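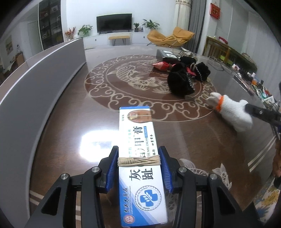
# About Kostiuk

Kostiuk is a language school for adults. We teach evening and weekend classes in English, Ukrainian and Japanese from two floors of an old bank building on Riltus Street. Most of our students work during the day, and many come straight from their jobs.

The school was started by Orysia Mykhailiuk, who taught her first group in a borrowed meeting room above a print shop. There were 11 students and one textbook between them. She still teaches the Monday beginners' class and writes most of our reading material.

## How classes work

Courses run for 11 weeks. Groups meet twice a week, and each lesson lasts 90 minutes with a short break. New students take a placement interview, which is free and takes place in person or by phone. We don't use a written test for placement.

Homework is short. Teachers mark it by hand and give it back at the next lesson. Students who miss a class can pick up the notes at the front desk or sit in on another group at the same level.

The school closes for most of August. The office stays open on weekday mornings for registration.

## Staff

- **Orysia Mykhailiuk**, director, Ukrainian
- **Tatsuya Nakajima**, Japanese, all levels
- **Siham Sabbagh**, English, intermediate and advanced
- **Todor Georgiou**, registration and accounts

## Library

Our lending library holds 1000 books, plus graded readers and audio courses. Current students can borrow 2 items at a time. Former students are welcome to read in the library whenever the building is open.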